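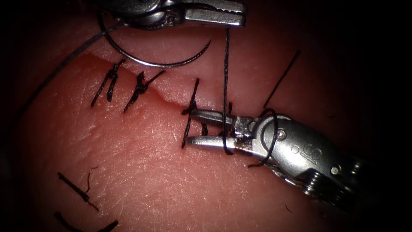
Holteo Teleoperation Group - demonstrations list

From: Jean Cruickshank
Date: 18 October 2023
Subject: Re: thread wraps in the suturing demos

Hi Rozália and all,

Rozália Mikuš wrote:
> I'm going through the Kao batch and I can't decide where
> "wrap" ends and "pull through" begins. Do you start the new
> segment when the loop is on the wrist, or when the jaws close
> on the tail? Also, do we keep the ones with bits of cut
> thread lying on the pad?

I'd go with the jaws closing! The still at the top is the kind of spot I get stuck on too: three knots tied, needle parked in the upper grasper, thread looped around the lower wrist just behind the jaws, and the jaws still open. I call that "wrap" all the way. If you cut at the loop you end up with a tiny in-between piece that has no name, and the policy learns to dither there (ask me how I know - I lost most of May to it).

Keep the ones with scraps on the pad, please. We have 673 usable demos so far and I'd hate to throw any out over a few black snippets. What I do drop is anything where the operator lets go of the master handles and re-clutches in the middle of the wrap. The jump in the hand pose is ugly and smoothing it makes it worse.

One more thing while I'm at the console. The Vovis export is still writing the left and right arms in the opposite order from Edenov, so check your channel names before you merge. I merged 72 episodes the wrong way around last night and only noticed when the replay tried to hand the needle to itself, sigh.

Rozália, can you send me the episode numbers you weren't sure of? I'll label them blind and we can compare - up to 646 frames each is fine, longer ones I'd want to split first.

Jean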